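Introduction to Laboratory Practice
Unit 4: Sample Labeling and Record Keeping
Instructor: Shahla Parsa
Teaching assistant: Rasmus Luik, Bratholm Building

Reading before class: course manual, chapter 12.

4.1 Purpose of the label

A sample without a reliable label has no value as evidence. The label connects the material in the tube to the notebook entry, and the notebook entry connects it to the person who collected it. If either link is broken, the result may not be reported. Students should write the label before the tube is filled, using a solvent-resistant pen, and should place it on the side of the tube. Caps are exchanged easily and must never carry the only label.

4.2 Minimum contents

Each label carries the sample code, the date of collection and the initials of the collector. Codes in this course follow the Clombridge format: a site letter, a four-digit serial number and a replicate letter, as in K-3180-B. Do not shorten the code, even when space is limited. 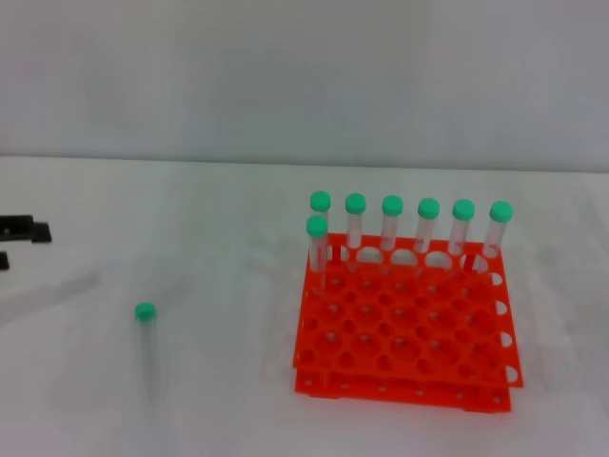
4.3 Position is not identity

Many errors begin when a student relies on the order of samples to tell them apart. Order may be recorded in the notebook as a second check, but it does not replace the label. When samples are moved from one holder to another, read each code aloud to a partner and mark it off on the transfer sheet.

4.4 Corrections

Errors in the notebook are struck out with a single line, then initialed and dated. The original entry must remain legible. Correction fluid is not permitted. A late entry is written on the next open line - never squeezed into a margin - and marked "late entry."

4.5 Assignment

Using the Kahsay field log handed out in March, prepare a transfer sheet for the first set of samples and a written account of any gaps in the record. The account should not exceed 600 words. Submit both to Rasmus Luik.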